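Keeping a small whiteboard on the table

The owner of the Plitside workshop has run classes there for six years, and for most of that time notes went on paper. Then a small dry-erase board turned up in a box of supplies from Plernis, the shop next door, and the paper mostly stopped.

"I don't hang it," the owner said. "On a wall you have to get up to write on it, so you don't."

Blue marker is the house color. Black was tried for a few months, but some of it was left on too long over a holiday and needed alcohol to get off. "Blue gives me less trouble. I can't tell you why. Same cloth, same board."

The routine is short. A dry cloth goes over the board at the end of the day, and a damp one on Wednesday. Pens are stored flat in a drawer. Sprays are kept for the big board by the door, which cost 129 dollars and has never wiped as well as the little one.
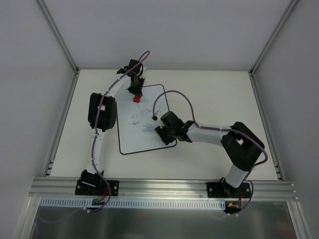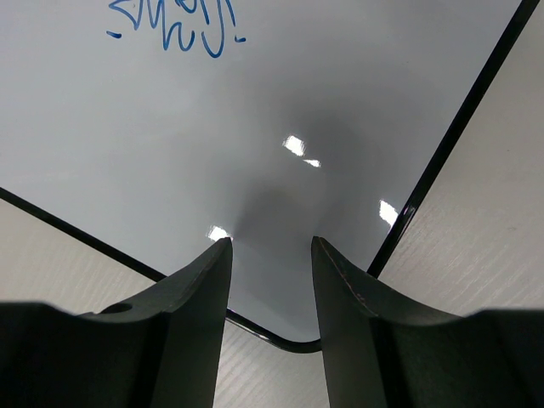
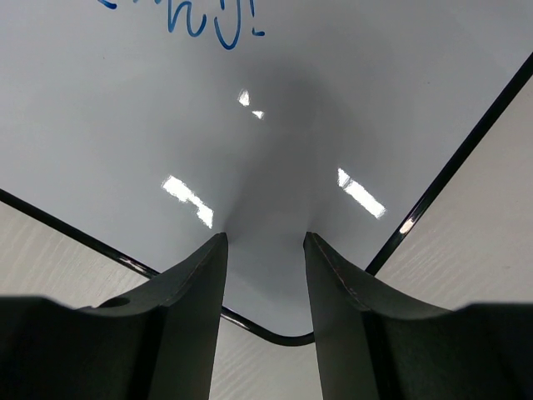 Blue marker on the small board.

One member of the Kettunen evening group sees it differently, and said in a separate call that a board lying flat collects sleeves. You lean over to write at the top and your cuff takes out the bottom line, and by 11 in the morning half the message is on somebody's shirt. The group props its own board against a shelf and has had no complaints.

The owner had heard this before. "Roll your sleeves up," was the answer. "Or start at the bottom."

Glare is a bigger complaint. A glossy board under ceiling lights can be hard to read from one chair and fine from the next, and the owner's advice is to turn the board a little until the writing shows. A matte board from Nasovon was on the list last November, but the surface held on to ink and it went back.

There are no plans to replace the one in use. "It was free and it still wipes clean," the owner said. "I'd buy better pens first."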